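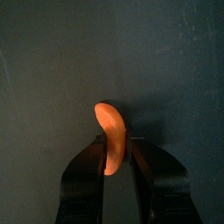

Play Food and Small Toys: Frequently Asked Questions
Barcombe Toy Lending Library
Last revised 20 April 2020

What is included in a play food set?
Each set is packed in a drawstring bag with a printed contents card. The standard Barcombe set holds 62 pieces, mostly fruit, vegetables and bread. Pieces are foam, rubber or plastic, depending on when the set was purchased, and colors vary from one set to another.

How many sets may a household borrow?
Members may have up to three sets on loan at one time. Schools and day care centers should apply for a group card, which carries a separate limit.

For what ages are the sets suitable?
The sets are intended for children aged three and over. Some pieces are small, and foam can be bitten through. Households with younger children may ask for the large-piece set, which is kept behind the desk.

How should the pieces be cleaned before return?
Wipe plastic and rubber pieces with a cloth, warm water and a little dish soap, then rinse. Foam pieces should be wiped only. Do not soak them, and do not place any piece in a dishwasher or dryer. Everything must be fully dry before it goes back in the bag — damp foam will mark the pieces next to it.

A piece has faded or has light streaks on it. Is it damaged?
Not necessarily. Wear of this kind is common on older pieces and does not need to be reported. Please do report cracks, tears, bite marks or any surface that has become sticky.

What happens if a piece is lost?
Note the missing piece on the contents card and hand the card in with the bag. There is no charge for the first three pieces lost in a membership year. After that, the replacement fee on the desk price list applies. Pieces found later may be returned at any time, and any fee paid for them will be refunded.

May we substitute a similar toy from home?
No. All pieces are checked before they enter the collection, and items from other sources cannot be accepted in a returned set.

Can we donate play food?
Donations are accepted each October. Items should be clean and unbroken. Wooden pieces with chipped paint will be declined.

Whom should we contact with other questions?
Loans and renewals: Firouzeh Soltani
Cleaning, repairs and missing pieces: Krishnamoorthy Arumugam
Group cards: Rhona Kinnear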